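Zultmont says it's now the number two phone brand here. Buying it?

mossback_34
Saw this repeated on three sites today, all with the same wording. Zultmont claims it passed Brilley in February to take second place, behind Pan. The source is a tracker called Skondholm, which I had never heard of. Does anyone know how they get their numbers?

tambourine
Skondholm does a panel. They survey 1000 people and ask what phone they bought last. So it's a survey of memory. My dad would tell you he owns a Pan and it's a Brilley.
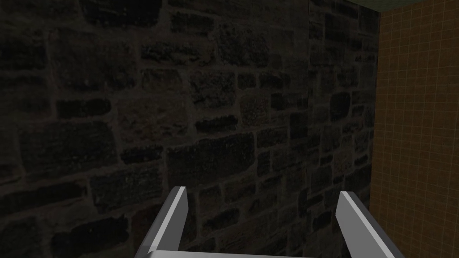

Dark stone wall, rendered

mossback_34
1000 people for the whole country? And how many of those bought a phone in February?

tambourine
596, if you read the footnote. The press release skips that part.

gridlock
I don't see the problem. Polls use samples that size all the time and they're fine. Zultmont phones are everywhere on my bus. A year ago I never saw one.

hchu
Your bus isn't a sample either. What's the gap between second and third?

gridlock
9 people.

hchu
Nine people out of 596. So if a handful of them mixed up the brand, Brilley is back in second and there's no story. 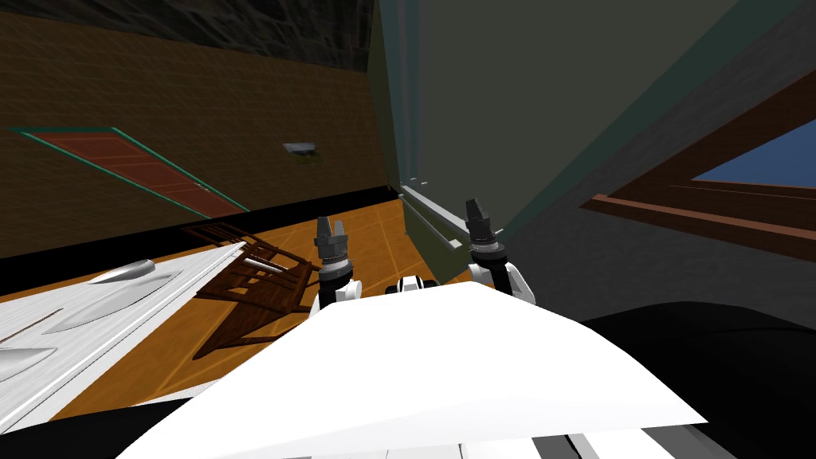

Two grippers, pointing up

gridlock
Fine, but the trend is the same direction three months running. You can pick at one month, but three in a row has to mean something.

mossback_34
Is it the same question all three months? Tambourine, you seem to have the footnotes.

tambourine
Nope. In the first two they counted refurbished phones separately. In February they folded them in. Zultmont sells a ton of refurbs through the carriers, so guess who that helps.

gridlock
OK, that one I didn't know. I still think they're growing.

hchu
They may well be. I just want to see shipments before I believe a ranking. A brand that's really second usually can't wait to tell you how many it sold.

Longer post from the phone desk blog, pasting since the site keeps going down:

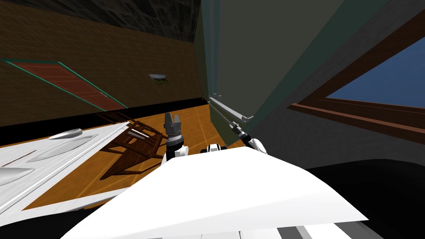 By Ching-wen Chuang

Zultmont has not released unit sales for the month and did not answer when I asked for them. Brilley did answer, but only to say it "does not comment on rankings by third parties," a rule it seems to have picked up recently. Last year it put a Skondholm chart on its own boxes. Neither company comes out of this looking good, and I wouldn't pick a phone based on either one's chart.

mossback_34
Ha, I have one of those boxes in the closet.

gridlock
She's been down on Zultmont forever, though. Read her review of their last phone.

tambourine
I did. She said the battery was bad. The battery was bad.

hchu
There's a reply up from the Skondholm side too. Judge for yourselves: 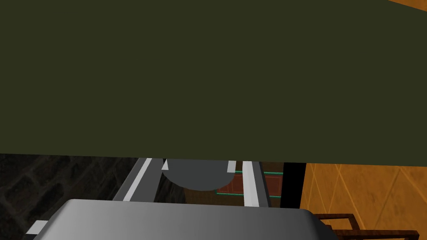 Chak-lun Leung
Head of Surveys, Skondholm

We stand by the February ranking. Refurbished phones are phones, and buyers treat them that way. We agree the change should have been stated in the summary and we will add a note.

mossback_34
So they're keeping the ranking and adding a note. Will they redo the first two months the new way?

tambourine
Doesn't say. I emailed at 4 pm to ask. Not holding my breath.

gridlock
If they redo it and Zultmont is still second, I expect an apology from all of you.

hchu
If they redo it and publish the actual counts, sure.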